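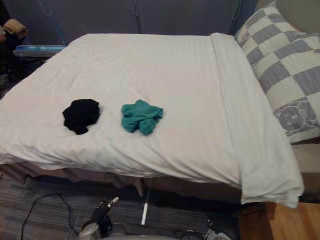 I have been putting off sorting the spare room since the clocks went back, and on Saturday I finally ran out of excuses. Verna is coming to stay for a fortnight over Christmas (14 nights, she's counted them, bless her) and she can't very well sleep on top of my ironing.

So! Bedding first. I'd been umming and ahhing over a new duvet all through November and in the end decided I didn't need one. The white one with the faint stripes is perfectly good, it just never looks it. I cannot get that thing to lie flat. I've tried shaking it from the foot end, I've tried doing it corner by corner, I even tried the trick where you turn the cover inside out and roll the whole lot up like a Swiss roll, and I ended up sitting on the floor with one arm in it. Colin says a guest bed should look a bit slept-in or people are scared to get in. Colin irons his tea towels, mind you, so I don't know where he's got that from.

The cat pillowcase is staying. I know it's a bit childish with its little cartoon face, but I'm very fond of it, and grey and cream checks go with anything. My sister thinks guests should have matching plain ones, like a hotel. I think if you're sleeping at my house you get a cat.

What I really wanted to write about though is cloths, as I've become slightly obsessed. I used to do all my dusting with old T-shirts, and then in the autumn I went over to Stidgate for the day and came home with a bag of proper ones from the hardware shop by the bus station. They were 55p each, which felt like daylight robbery for a duster until I used one. Now I've got a system. Teal green for anything that gets a spray on it, black for dry dusting, and woe betide anyone who mixes them up. Black is brilliant for dry dusting because you can see exactly how much muck you've picked up, which is either very satisfying or a bit shaming depending on the shelf.

The trouble is where they end up. I put them down on the bed "just for a second" while I shift something, and there they stay in two little heaps, and then I go round the whole house looking for them. I found one inside a pillowcase last month. Inside! I must have made the bed around it. I keep meaning to get a peg or a hook or something for the back of the door, and if anyone has one that doesn't need drilling I'm all ears.

Still on the list before Verna gets here:

Hoover the carpet, especially the bit where it meets the wood floor, which collects fluff like you wouldn't believe
Find a proper home for the odds and ends by the bed
Decide if the brown bed skirt is nice or awful (I change my mind every day)
Tuck the sheet in down the right-hand side, it always works loose
Second pillow, from the airing cupboard

I did ask about the bed skirt at work and got two votes for awful, from Deepak and Younes, and one from Mahmoud for "what's a bed skirt". It hides the suitcases, so it'll probably survive another year whatever they say.

Right, the kettle's on and the hoover's still in the hall where I left it to guilt me into action. If I get the carpet done tonight I'm allowed a mince pie. I've had two already, but those were for the duvet.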